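Dish Racks, Mug Trees and Where to Put the Toaster Oven: Your Questions

I've been writing about small kitchens long enough that the same questions land in my inbox every week, so I finally put the answers on one page. I'm Marianna Baran, I cook in a kitchen you can cross in two steps, and I own more plates than is sensible. If your question isn't answered, write to me and I'll add it when I next get a free Saturday.

Do I really need a dish rack if I have a dishwasher?

I'd say yes, but you might not need it by the sink. I use mine for storage. Plates standing on edge take up less of the shelf than you'd expect, and you can pull out the one at the back without lifting the other five. If you've ever tried to get the bottom plate out of a stack while holding a hot pan, you know what I mean!

Wood or plastic?

I have both and I'm not getting rid of either. Plastic is easy. You rinse it, you shake it, you put it back. Wood looks nicer on an open counter and it's gentler on glazed rims, but you do have to let it dry out properly between uses or the feet go gray (mine went gray in one winter). Perrine Texier wrote to ask whether oiling a wooden rack helps. I use food-grade mineral oil, a thin coat, wiped off after 20 minutes, and I do it when the wood starts to feel rough. I've never kept a schedule for it.

One thing to check before buying wood: how far apart the pegs are. Narrow gaps are great for flat plates and hopeless for anything deep.

Can bowls go in a plate rack?

Shallow ones, yes, on their sides. A deep cereal bowl will eat up the space of two or three plates and lean on its neighbor. I put bowls at the end of the row so they only have one thing to bump into.

What's the point of a mug tree?

Getting mugs off the shelf so the shelf can hold something else, mostly. Also they drain while they hang. I resisted for years because my aunt's fell over every time the cat walked by, and then I found out that hers had a base the size of a coaster. Look for a wide, heavy base and you'll be fine.

Hang the mugs evenly. If you have four pegs and two mugs, put them on opposite sides. I know it looks fussy. I've also swept up a mug.

Do my mugs and plates have to match?

No, no, no. I like a jumble of colors and I think it makes putting things away easier, especially with kids or guests in the house. "The yellow one goes at the back" is an instruction anybody can follow. Muted shades sit together happily even when they came from four different stores, and one loud color on the inside of a mug cheers up the whole counter.

Could you show plates, mugs and a toaster oven sharing one surface?

Gladly, this is the one I get most. Mixed plates, two kinds of rack, a mug tree, and an apple for good measure. 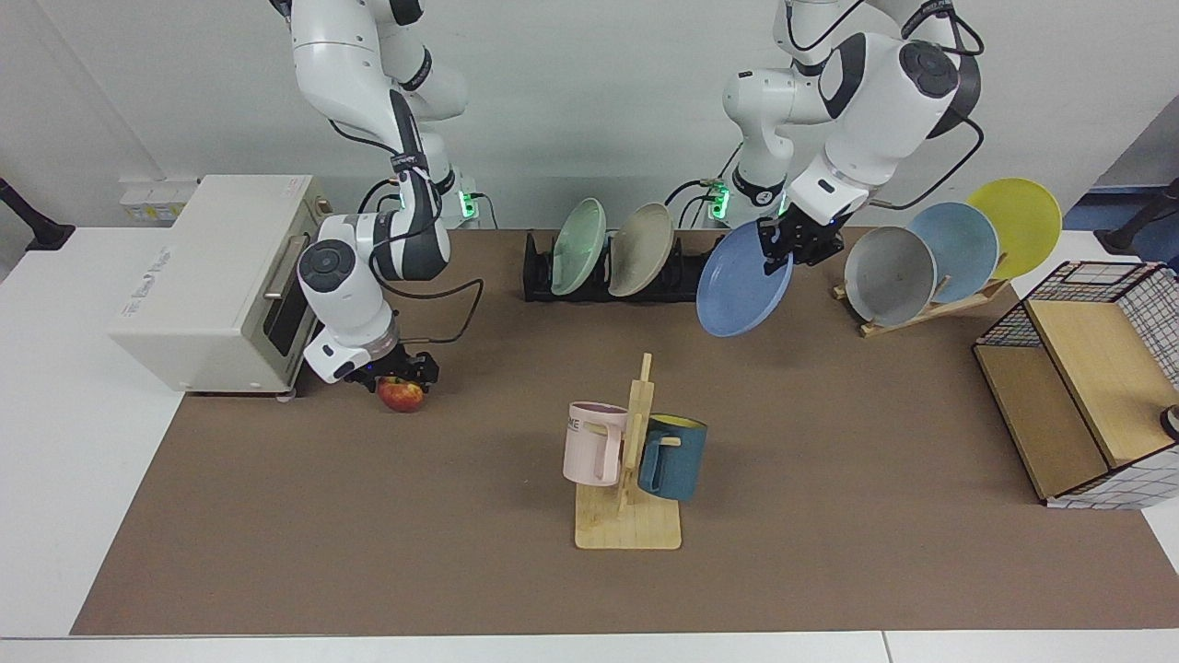
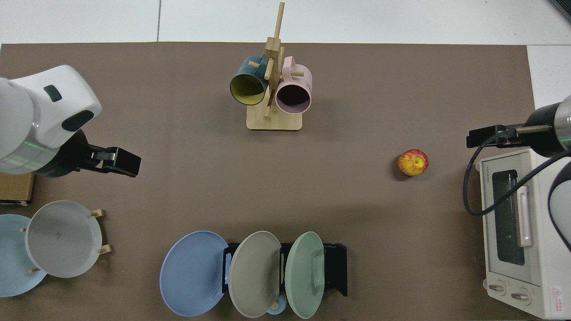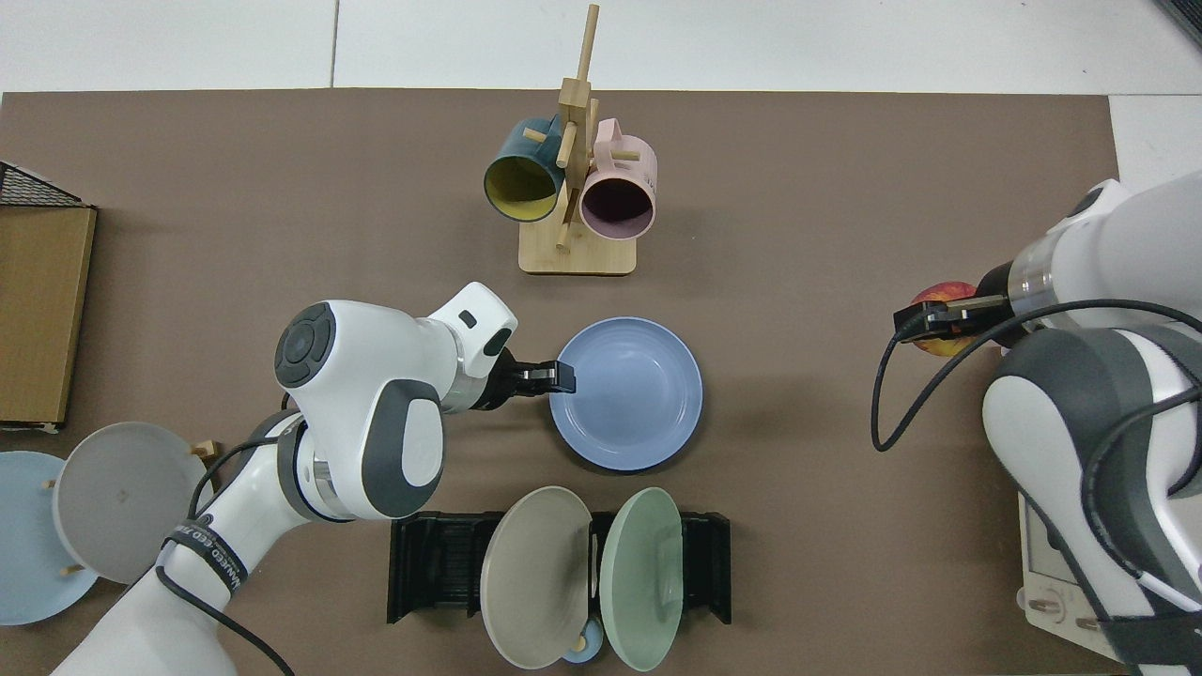
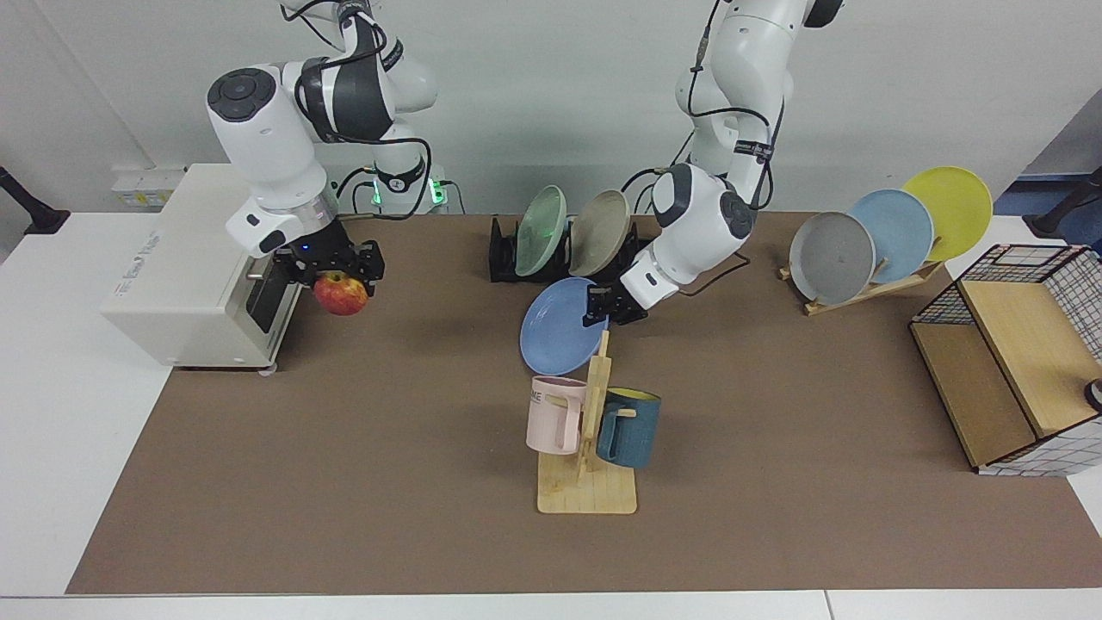
Where should the toaster oven live?

At the end of the counter, with the door facing into the open space. You want to be able to set a hot tray down right in front of it, so leave that patch clear. The middle of the counter is the worst spot, and it took me two apartments to work that out. Everything you own ends up on one side of it or the other and you spend your life reaching around.

How much room does it need? Follow the booklet that came with yours, because they vary a lot. If you've lost the booklet, most makers have it on their website. And please don't store anything on top. I know it's flat and tempting. Mine held a bread bag for exactly one evening.

Will steam from the dish rack bother the toaster oven?

Dripping is more of a worry than steam. If your plates go into the rack wet, keep the rack well away from the oven and the outlets and put a tray underneath. Henryk Grabowska asked whether he could swap them around so the oven sits by the sink, and my answer was please don't, Henryk. Dry plates can stand wherever you like.

Is a mat on the counter worth it?

I love a mat. It stops racks from skating around, it's quieter when you put a plate down in a hurry, and it saves a white counter from tea rings. Brown and taupe hide the most. I had a cream one for a month and it looked like a map of every coffee I'd drunk.

Get the biggest one that fits. Small mats bunch up and then you've got a rack standing with two feet on and two feet off, and it wobbles every time you take out a plate. Check the heat rating before you set anything hot on it, and that goes for appliances too.

How do you load a rack so things don't chip?

Big plates first, at the back or at one end, all facing the same way. Then the smaller ones. I leave a slot empty between anything heavy and anything I'd be sad about. Hold the plate by the rim, lower it in, and let go only when you feel it sitting in the slot. Most chips I've had came from dropping a plate the last half inch because I was already looking at something else.

If a plate leans out too far, it's usually too big for that rack. Turning it around sometimes helps. Sometimes it just lives somewhere else.

I have two racks. Should they go side by side?

You can, but I like them apart, with different jobs. One is for the plates we use every day and sits where I can reach it from the stove. The other holds the plates I bring out for company and it can go farther back. Dzintra Mets told me she does it by meal: breakfast plates in one, dinner plates in the other. I tried it for a week and my husband put everything in the wrong one, so we went back to my way. Hers is probably better in a house where people listen.

Should fruit be out on the counter?

A piece or two, sure. An apple I can see is an apple I eat, and one in the fridge drawer gets found in spring. Keep it away from the toaster oven if you use the oven a lot, as warm apples go mealy. I don't keep a fruit bowl out any more because it became the place for keys and batteries and a single glove.

For a crisp apple, though, the fridge still wins. I keep the week's bag in there and put out a couple at a time.

How do I clean the slots in a plastic rack?

An old toothbrush and dish soap. For the chalky stuff from hard water, soak the rack in warm water with a splash of white vinegar, leave it for an hour or so, then scrub and rinse well. Don't mix the vinegar with anything that has bleach in it, ever. Maja Cieślak asked if hers could go through the dishwasher. Look for the symbol on the bottom. If there isn't one I'd wash it by hand, since I warped one that way and it has rocked ever since (I still use it, for pot lids).

And the wooden one?

Damp cloth, mild soap, dry it right away. No soaking! If you get a dark spot, a bit of fine sandpaper along the grain takes off more than you'd think, then oil it again.

Do you sell the racks? Which brand is yours?

I don't sell anything. I've had good luck with Stimetti for plastic and with a small shop called Drevley for wood, and I paid for everything of theirs myself. I also had a Dudek mug tree that I gave to my sister when she moved to Skestport, and I miss it. There are plenty of other ones out there that would do just as well. Take a plate with you to the store and try it in the rack. Yes, people look at you.

What's a sensible number of plates for two people?

Whatever fits in your rack, plus the few you bring out when people come over. That's my whole system. I once went through every cupboard and wrote a list, and then I lost the list, which I took as a sign.

If you're trying to cut down, put all of your plates out on the table and pick your favorites first. It's much nicer than picking what to get rid of. The rest go in a box, and if you haven't opened the box by May, pass it on.

My counter is tiny. What would you give up first?

The second rack. Then the mug tree, if you have hooks under a shelf you could use in its place. I'd hang on to the toaster oven longest, because in a small kitchen it saves you heating up the big one for two slices of leftover pizza - and I do eat a lot of leftover pizza.

How do I get the rest of the household to put things back?

Leave the slots visibly empty. A gap in a rack pretty much asks for a plate. I tried labels once and they got wet and fell off into the sink.

Can I send you a picture of my counter?

Please do! I've had 100 or so letters sitting in the kitchen folder and I'm slowly reading through them, so give me a couple of weeks. Tell me how wide your counter is and whether the sink is on the left or the right, as that's what I always have to write back and ask.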